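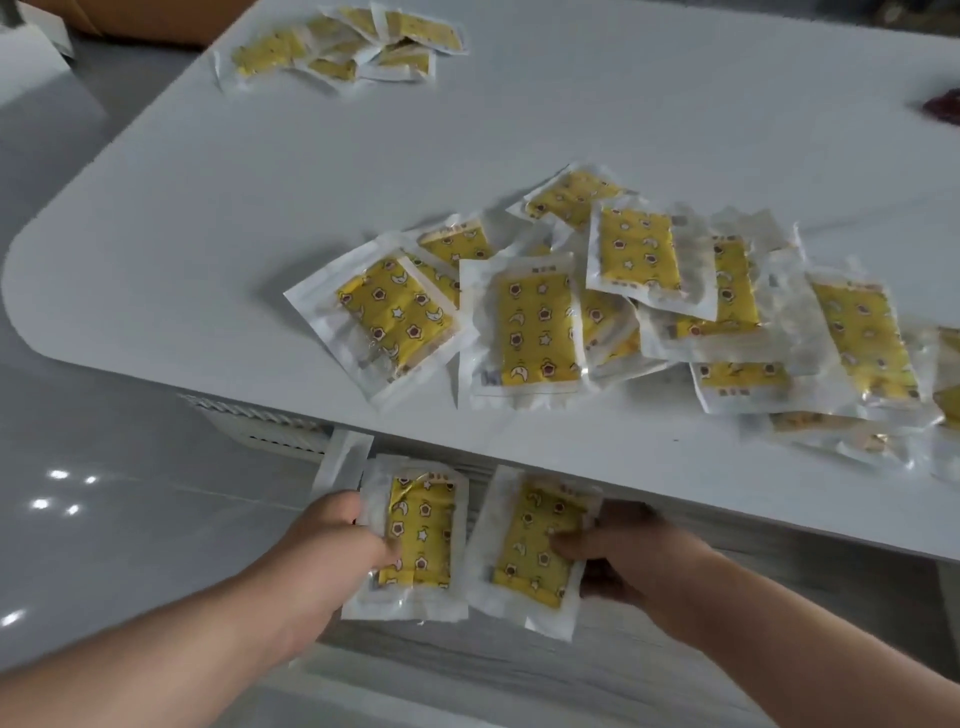
Dae-han Yoo wants to know why a hand warmer doesn't get hot in the shop, before anyone has bought it. Good question, Dae-han, and a worrying one for shopkeepers.

Inside the pad is iron powder, the same stuff nails are made of. When iron meets air and a bit of damp, it rusts. Rusting gives off heat, but a nail takes months over it and you'd never notice.

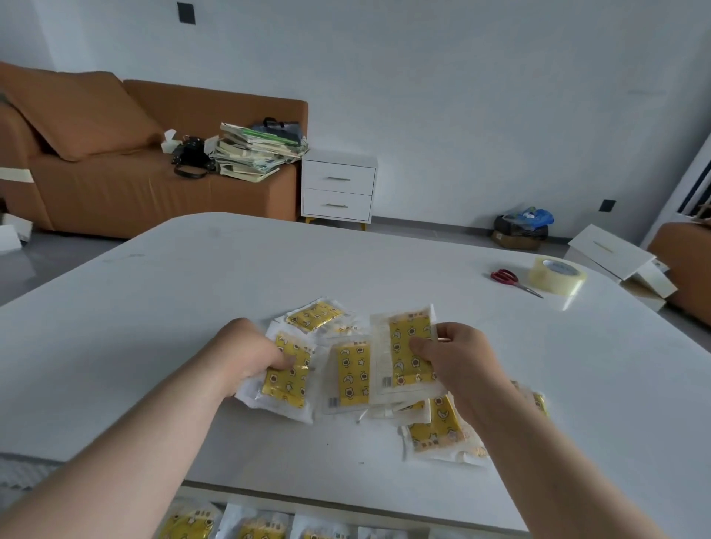

Stars, moons and a sealed outer bag.

Powder is much quicker. All those tiny grains touch the air at once, and a pinch of salt hurries them along.
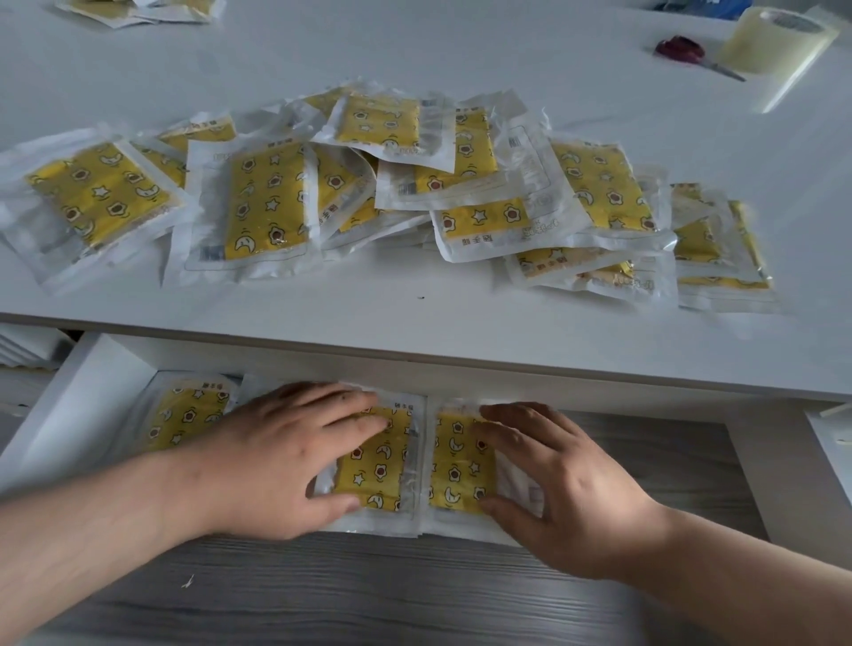
Keeping air out is the bag's whole job. It is a dull job, and bags get no thanks for it. The label 暖手贴 is Chinese for "hand-warming patch", so you can't say you weren't told. Open one and the rusting begins,
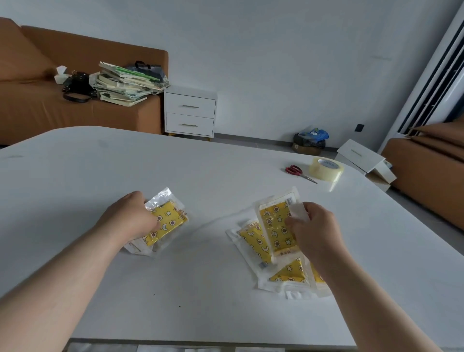
and it goes on until the iron is used up. Then you have a small cold bag of rust. Please don't post it to us.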